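Tultmont Bench Notes: memory swaps, August

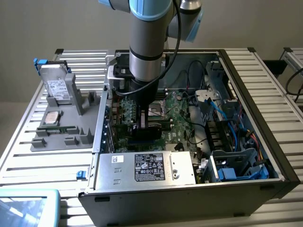
Where we are with the memory task

Short one this month, deadline week, sorry. The teardown project (Zudero, for anyone new on the list) has a result on the memory step and people keep asking in the hallway, so writing it down once.

The short version: 53 of 90 with the old policy, 18 failures left with the new one over the same 90 starts. So 72 good runs. Same arm, same tower, same fixture for the loose parts. Only the policy and the contact handling changed.

A run counts as good if the stick ends up fully seated with both ends down and the board posts afterwards. No partial credit. We did argue over partial credit. Still no.

What changed

Old setup learned the whole thing as one long motion. Reach in, line up, push, let go. Fine in open air, bad inside a case, where the arm has the fan and the drive cage to worry about and the last few millimeters matter more than everything before them.

New setup splits it. Approach is still learned from demos. Once the fingers touch anything, control goes to a second small policy that only sees wrist force and the last second of motion. It doesn't get camera images at all. We were suprised how much that helped. The camera view of the slot is mostly gripper by then anyway.

The second policy was trained on bad starts on purpose. Stick tilted, stick one key notch off, stick half in the wrong slot. Operators hated recording these. Thank you, operators.

One more thing we changed late: the push is now two pushes, one per end, the way most people do it by hand. Tried a single center push first. It flexes the board more than anybody liked, and one end tends to stay up.

What still breaks

Of the 18 failures:

7 were grasp slips before the stick ever got to the slot. Fingertip pads, probably. Newer pads are on order from Tannous, no ship date yet.

The rest were seating. Mostly one end down and the other end not, and the policy decides it is finished. Force reads nearly the same in both cases. We have tried a longer push, a harder push, and a little wiggle. The wiggle is best so far but it is slow and it looks terrible on video.

No damaged boards in the new set. Two scratched sticks in the old set, both retired to the demo box.

Cables are a separate problem. If a loose one drifts into the path the arm just leans on it. We tuck them by hand before each run and the numbers above are all with tucked cables, please say so if you quote them. Untucked is next, not looking forward to it.

Things people asked

Does it work on other towers? Don't know. One model so far. A second is being set up, with slots turned the other way, and we expect the approach half to fall over and the contact half to be mostly ok. That's a guess.

Why not use a jig for the whole case? The point of Zudero is cases that show up however they show up. The parts fixture stays because picking a stick from a pile is somebody else's paper.

Can the same contact policy do the CPU? Please no. Not yet. Pushing on a CPU is the wrong instinct and this policy has one instinct.

Is the force data shared? Yes, it's on Custia under the memory folder, raw and trimmed. Use the trimmed one, the raw has a clock offset in the early runs that we fixed by hand and didnt document very well. Readme coming.

Bench time

The bench is booked for memory runs every Tuesday until the second tower is ready. Other days open, put your name on the sheet. If you move the parts fixture, rerun the calibration after, it takes a few minutes and saves the next person a morning. Also please put the side panel screws back in the cup.

Write-up draft is on Custia too. Comments welcome, especially on the failure table, which is ugly.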